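Sun 24 December. Small parts storage, Tiswood bench.

Screws and spacers from the Zurier order are still in their bags. Plan is to move them into a divided box, one size per cell, shortest at the front latch. Bags to be kept until the labels are done. 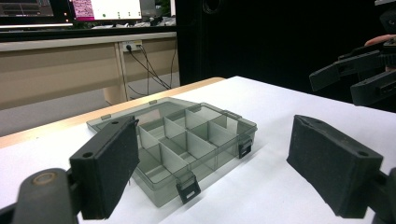
Compartment box, smoky grey, on the white table.

Dividers are thin, so no heavy stock in it. M3 x 10 and M3 x 15 go in first, washers after. Brass inserts stay in the Ondora drawer, bin 32.

To do: print labels, correct the stock sheet (M3 x 10 should read 347), ask Benavides for the price of a second box. Check again in March.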